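Sunday, and the left gripper is finally behaving

I promised Kiri Pomare I'd write down how I look after the pair of hand-held grippers, so I made myself a big mug of tea and here we are! It takes me most of a morning, though I do dawdle (and I talk to them, I admit it).

Screws first, always. I go over every one at the joints with the little driver and only nip them up, never crank, or the jaws get stiff and your thumb will complain by lunchtime. Then I wipe the ribbed blue pads with a barely damp cloth. Muthu swears by alcohol wipes, but I ruined 2 pads that way last April and I'm still a bit sore about it.
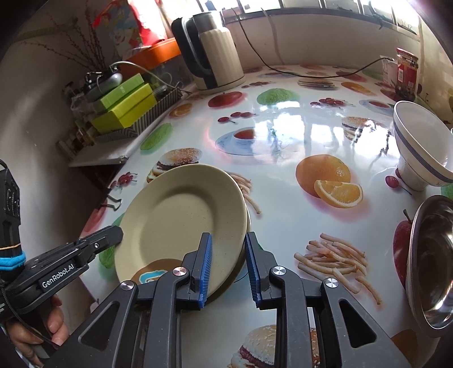
After that comes the cord, which I check all along its length for kinks, and then a few slow squeezes by the ear to listen for that gritty sound. If I hear it, out comes the brush again. Elsa Solberg asked whether I ever oil the links. I don't, dust just loves oil, but if you've found a dry lube that stays put, please do tell me in the comments!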